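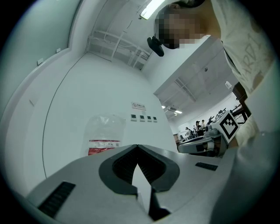
A hand-held gripper up close, with a second one and its marker cube at right.

Kenham has a new rulebook for hand-held grippers, and I read the whole thing over lunch so you don't have to! It came out on 5 July 2018, it runs to ten pages, and it's a lot more down-to-earth than I expected from a shop that usually writes like a tax form.

The big change is the check before each session. Whoever is holding the tool now has to look over both fingers and the marker cube (if there is one) and sign a sheet before starting. Ghazal Mirzaei, who wrote most of the text, told me the old rules were all about robot arms and said almost nothing about tools that people carry around by hand. "We had 164 comments on the draft, and half of them were about wrists," she said. So yes — there's a rest rule too. After 90 minutes you put the gripper down and take a proper break.

There's also a section on people who walk through the background. Faces have to be blurred before any recording leaves the building, and visitors get told at the door that recording is going on. I liked that part best.

Not everyone is thrilled. Kourosh Taheri over at Jesent thinks the sign-off sheet will slow his crew down (he may be right, I've seen how fast they go), and he wants it cut to a single line. Kenham is taking more comments through October, and Anier has already said it will try out the rules as written until then.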